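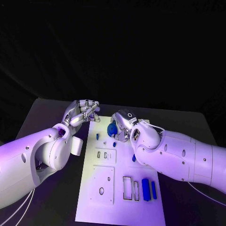 Reading time: 4 min

Wovden Gear Board, large version

The Wovden is a white rectangular base board sold with a bag of loose plastic parts: gears in several diameters, axle pins, spacers, a hand crank and a few flat connector bars. Gears are set on pins, pins go into the board, and a train is built up from the crank outward. I bought the large set in January and have had it on the bench since then, mostly for checking ratios before committing them to metal.

Contents and dimensions

The board measures 447 mm on the long side and 300 mm on the short side by my steel rule. The printed sheet gives the same long side and is one millimeter generous on the short one. Thickness is even across the surface, and the corners are rounded enough not to catch a sleeve. Flatness is good. With a straightedge laid corner to corner I could not get a 0.2 mm feeler under it anywhere except near one hole close to the edge, where there is a slight molding sink.

The board weighs enough to stay put on a smooth table under light cranking. With a long train and a stiff gear it creeps. Four stick-on rubber feet cured this in my case. Jorwood, who make the set, do not include any.

Pins and holes

The fit between pin and hole is the main thing to get right in a product of this type, and it is mostly right. Pins press in with the thumb and come out with a straight pull. They have a shallow shoulder that sets the height of the gear above the board, so a gear on a fully seated pin sits at the correct level. A pin that is nine-tenths seated will hold its gear slightly high, and the teeth then engage over part of their width only. The train still turns, with more noise. Check the shoulders first if something sounds rough.

Out of the full bag, three pins were loose in every hole I tried. Jorwood replaced them on request. The replacements took 12 days.

Gears

All gears share one tooth size, so any gear meshes with any other if the hole spacing allows. The blue gear has a round hub that gives a decent grip with two fingers, and it is the one I reach for when turning a train by hand without the crank. The hub is also the right place to push when seating a gear. Pushing on the rim tips the gear and can lever the pin out.

Tooth finish is clean on the larger sizes. The smallest gears had a little flash at the parting line, removed with a hobby knife in a few minutes. Backlash is generous. For demonstration this is an advantage, as the train tolerates small errors in placement. For anything that depends on position at the output, a four-gear train loses several degrees on reversal, and the set should not be used that way.

Hole spacing

The grid limits which pairs can be placed side by side. Straight along a row, most pairs mesh properly. On the diagonal only certain combinations do, and the sheet lists them in a table set in very small type. I copied the table onto a card at a readable size. Elfriede Hollmann, who used the set with her evening class, went further and marked the diagonal pairs on the board itself in pencil. The pencil wiped off afterward with a damp cloth and left no trace.

Comparison

I have also used the Garka board and the Stüber set. The Garka is cheaper, with a wider choice of gears and a noticeably poorer board; mine bowed after one summer. The Stüber has brass bushings and runs far more smoothly — it also costs more than 339 euros and is sold with fewer gears. The Wovden sits between the two and is the only one of the three for which single spare parts can be ordered by number. The crank is part 712, and I would order a second one with the set. It is the piece most easily mislaid.

Storage

The parts bag is thin and will split. A shallow box with dividers, sorted by gear diameter, saves a lot of searching. Keep the pins separate from the spacers, which are nearly the same color and length.

Remaining complaints

The connector bars are too flexible to be useful over their full length. The sheet shows a reversing train on page two that cannot be built with the number of spacers supplied — it needs one more. I have written to Jorwood on this point and have not yet had an answer.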